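Le linge, encore le linge

Temps de lecture : 4 min
Imprimer | Envoyer par e-mail

Bon. Novembre. Plus rien ne sèche dans cet appartement et j'ai décidé de reprendre la question du linge depuis le début. Vite fait, entre deux machines, donc pardon pour les fautes.

Résumé de la situation pour ceux qui débarquent : un deux-pièces, pas de balcon, un étendoir qui prend tout le passage vers la salle de bain. Jusqu'au mois dernier, mon système c'était la chaise. Vous connaissez la chaise. Le pas tout à fait sale, le presque sec, le à-recoudre, tout sur la chaise, et le vrai sale par terre derrière la porte. Ça tenait. Puis la chaise a basculé sur la plante et j'ai dû passer l'aspirateur à onze heures du soir.

C'est Noemi qui m'a poussée. Noemi Orlandini, ma voisine du dessous, quatre personnes chez elle et jamais une chaussette qui traîne. Son principe : pas de tri au moment de laver, le tri se fait quand on enlève. Chaque couleur son contenant. J'ai dit oui oui. Et puis j'ai essayé.

Premier essai, les sacs en toile. Un lot de chez Ukeck, 34 euros, avec des étiquettes à écrire soi-même. Jolis. Mais mous ! On pose un jean dedans, le sac s'affaisse, on remet le jean, il s'affaisse de l'autre côté. Au bout d'une semaine ils étaient couchés tous les trois comme des vieux chiens. Ils servent maintenant pour les couvertures, en haut du placard, et là rien à dire, parfait.

Deuxième essai, le grand coffre Semik avec couvercle. 115 litres. Ne faites pas ça. 115 litres c'est la certitude de ne laver que quand il n'y a plus une culotte dans le tiroir. Et l'odeur au fond, avec le couvercle fermé et une serviette de piscine oubliée... bref. Revendu à quelqu'un de l'immeuble d'en face qui voulait y mettre des jouets.

Donc retour au bon vieux panier en plastique ajouré, rectangulaire, deux poignées. Celui de ma grand-mère en gros. L'air passe, il se pose n'importe où, il se rince à la douche. Une poignée à chaque bout et on le porte bien contre soi dans le couloir, sans se cogner aux chambranles. Je n'ai rien trouvé de mieux et j'ai cherché.

Maintenant le rouge. Parce que tout le monde m'écrit à propos du rouge depuis l'histoire des torchons (roses, toujours roses, je les garde). Ma règle :

- le rouge neuf se lave seul les 2 premières fois, à froid, même si l'étiquette promet des merveilles
- ensuite avec les foncés
- jamais, jamais avec du blanc, « juste pour compléter le tambour »

Ilaria Marras me soutient qu'avec les lingettes anti-décoloration on peut tout mélanger. Ilaria a une garde-robe entièrement grise, je le signale. J'ai testé les siennes quand même, la marque Plunine, la lingette est ressortie framboise et la taie d'oreiller aussi. Un peu moins framboise, d'accord.

Le vrai problème c'est pas le lavage, c'est le panier. On jette le rouge par-dessus, en tas, et dessous il reste un bout de blanc qu'on ne voit pas. Un mouchoir, une doublure, le coin d'un truc. On attrape le tout à pleins bras, hop dans la machine. C'est comme ça que les torchons y sont passés. Alors je vide par terre d'abord, toujours. Dix secondes. Je secoue, je regarde, je remets.
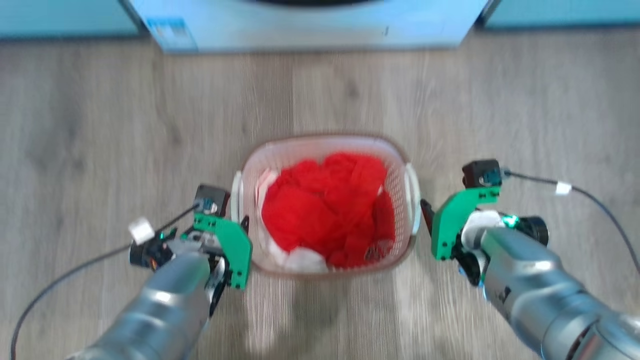
Et les poches, pendant qu'on y est. Un ticket de caisse dans un jean noir et c'est la neige pendant trois lessives. Je retourne les poches au moment de vider, pas avant, sinon j'oublie lesquelles j'ai faites.

Pour le séchage, pas de miracle. Essorage plus long, étendoir devant la fenêtre entrouverte le matin, on secoue chaque pièce très fort avant de la poser (mes voisins adorent). Les gros tissus à cheval sur deux barres, jamais une seule. Les t-shirts sur cintre, accrochés à la tringle de douche, ça libère presque la moitié de l'étendoir et il n'y a quasi rien à repasser. Le radiateur, j'évite, ça cartonne les serviettes.

On m'a demandé pour la lessive : j'utilise la D'Souza en paillettes, sans parfum, une dose en dessous de ce qui est marqué. Pas un partenariat, je l'achète avec mes sous. Elle se dissout mal à froid par contre, il faut la délayer dans un verre d'eau tiède avant. Pour le rouge c'est un peu pénible du coup. Si vous avez une version liquide à conseiller qui ne sent pas la prairie synthétique, je prends.

Le pliage ce sera pour un autre billet, j'ai pas de méthode, j'ai une pile. Noemi plie debout devant une série, moi je plie à genoux sur le tapis et j'ai mal au dos, il y a sûrement quelque chose à creuser de ce côté là.

Ah et pour celle qui demandait en commentaire si on peut ravoir un blanc devenu rose : percarbonate, eau à 40, une nuit dans la bassine, et on recommence le lendemain. Sur du coton seulement. Sur ma taie ça a marché à peu près, les torchons je n'ai pas essayé, je m'y suis attachée.

La machine sonne, j'y vais.

827 partages | 34 commentaires
Imprimer | Envoyer par e-mail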